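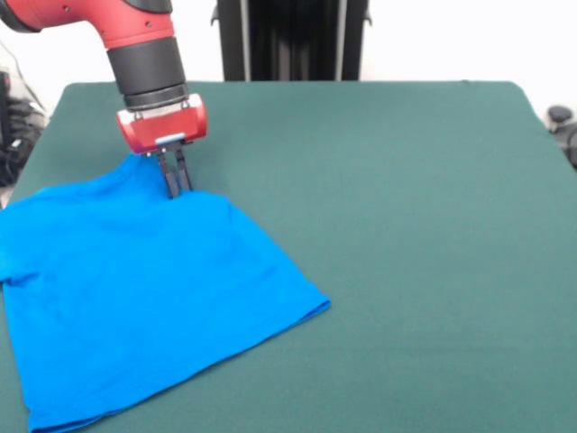 The Pamell Street repair mornings are back after the winter break, and what a start! We opened the hall doors at nine and there was already a line down the ramp, people hugging toasters and standing lamps and one very large accordion case. I've been to nearly every session since we began and I still get a kick out of watching that first hour. The first thing I want to talk about this month is screws, because so many of you asked. If you look at a well-made bit of gear, the fasteners are often right there in the open, like the two small silver bolts along the top of that red housing, and a bolt you can see is a bolt you can get a spanner or a driver onto. Compare that with the kettle Zihan Yu was wrestling with all morning, which had its screws hidden under glued rubber feet. He got in eventually, with a hair dryer and a butter knife, and the whole table cheered.

So, before you bring something along, turn it over and have a look. Peel back a corner of the feet or the label if you can do it gently. If you find screws with odd heads (the three-winged ones are a pain), let us know when you book and Hrefna Mogensen will bring her good bit set. It has 42 bits in it and she would like all 42 to go home with her, please.

Now for the sewing corner, which has grown like mad. Delyth Pritchard ran a darning lesson in March that filled every chair, and she's agreed to do another one! You'll need a holey sock, some wool in any colour you fancy, and something round to stretch the sock over. A tennis ball is fine, and so is a lemon, though Delyth says an old light bulb is what her nan used. Beginners are very welcome. I was a beginner in March and I'm now wearing a pair of socks with bright orange heels that I'm ridiculously proud of.

Lamps were the big favourite this time. Most of them needed a new switch or a new plug, and Yesenia Pacheco, our electrician, did the lot and tested each one before it went home. Please don't have a go at mains wiring yourself at the kitchen table. Bring it in, have a cuppa and let her do it. If you can, bring the bulb as well, as we had two lamps that were perfectly all right and only had dead globes in them.

The accordion, for those wondering, belongs to Shiyu Jia's neighbour and had a sticking key on the low side. None of us knew a thing about accordions. Shiyu found an old manual online, we took off the grille, and underneath was a flattened raisin. Out it came with tweezers and we got a waltz while the urn boiled.

We had a few that beat us, too. A stick vacuum had a cracked motor mount and no spare to be had, and a bread maker is waiting on a drive belt. If you have an old Dravora bread maker in the garage that you don't use any more, we'd love it for parts, whatever state it's in. We'd also be glad of jam jars with lids for sorting, offcuts of heavy cotton or denim, working soldering irons, and fine sandpaper.

A quick word about glue. Let it dry! Half the chairs we see have been glued before and sat on that same evening. Scrape the old stuff off first, clamp the joint (a loop of rope twisted tight with a stick works a treat), and leave it a full day longer than you think you should.

The next session is in the same hall, doors at 9, last items taken at noon. Bookings are through the sheet in the Cuesta bakery window, or just turn up and take a number. One item per person until everyone's had a turn, and then we go round again if there's time. Gold coin if you can manage it, and a plate of something if you feel like baking. The date slice went in minutes last time, so whoever made it, please make two.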